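About Us

Hi, and welcome to Humholm! I sell locks, padlocks, cash boxes and small safes from a shop in Hatthorpe, and I've been at it long enough that my fingers know most keys by feel. The website came later (my niece nagged me into it), but the shop is still where most of the work gets done.

I started out cutting keys at a market stall with one machine and a folding stool. People kept asking me for other things. Could I open a filing cabinet? Did I have a padlock that wouldn't seize up by the coast? After a while I was carrying so much stock back and forth that I needed a proper roof over it, so I took the lease on Wirkport Road and painted the door green. It's blue now. Long story.

There are 4 of us these days, and we keep 103 different padlocks on the wall, from tiny ones for a diary up to shackles as thick as your thumb. If you want the heavy ones, please bring a bag with good handles!

Most of our orders are for key cabinets and lockers. Schools, garages, letting agents, a couple of churches. We can have a set of lockers keyed alike, or give every door its own key with one master for the office, and I'll happily talk you through which one makes sense (I've changed people's minds both ways).

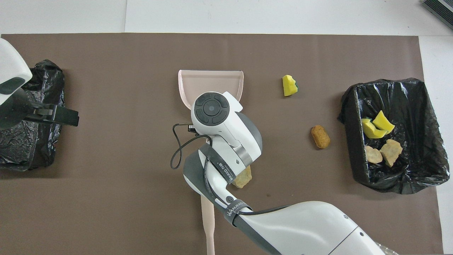 The other big part of what we do is the Yule, our own small safe for homes. I drew the first one on the back of a delivery note. It has a plain dial, four bolt holes in the base and a shelf you can lift out, and it comes in gray or a sort of cream. We've sold roughly 1,000 of them now, which still makes me grin. Every Yule has a 5 year guarantee on the lock, and if you forget your combination, call the shop and have your purchase papers handy. We will ask you a lot of questions first. Please don't be offended, we ask everybody.

A few things we don't do: car keys, garage door remotes, and anything with an app. I've nothing against apps, I just don't know enough about them to sell you one and sleep well afterward.

We deliver all over the county in our own van, and we'll carry a safe upstairs if you tell us how many stairs there are when you order. Farther out, it goes by carrier to your front door.

The shop opens at 8:30 and the kettle goes on shortly before that. We close for two weeks in July, and orders placed online in that time go out when we're back. Parking is around the side, next to the bakery, and the step at the door is higher than it looks, so mind your feet.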